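FOR IMMEDIATE RELEASE – 2020-08-27

Andidlow Audio Opens Its Narrator Roster to New Voices

Hi, it's Ott Dzene from Andidlow, and I get to share some news I've been sitting on since July! We're adding 36 new narrators to our audiobook roster, and you don't need a fancy studio to be one of them. A quiet closet full of coats will do (mine did, for years).

The first job is a big one. We're recording Emau, a family saga that runs 716 pages in print, with a different reader for nearly every chapter.
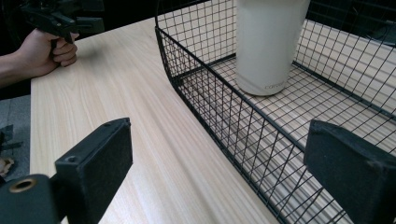 What do you need to send us? One dry read, two minutes long, as a WAV file with no music or effects under it. Pick something you like reading out loud – a recipe, a short story, your grandmother's letters if she'd let you.

We'll listen to all of it. Last time we had 312 auditions and I heard every one, most of them on the bus. Accents are very welcome, and so are older voices, which we never get enough of.
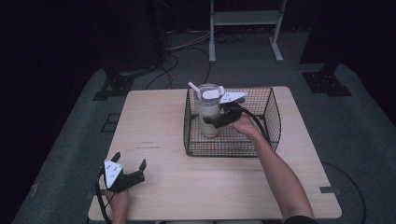
Beat Plattner wrote back within the hour to ask if people who have only done radio spots can apply. Sure they can! I started with tire commercials myself.

Auditions are open for 25 days. Sessions are directed live over the phone or online, and we pay per finished hour. Write to the casting desk at Andidlow and put Emau in the subject line.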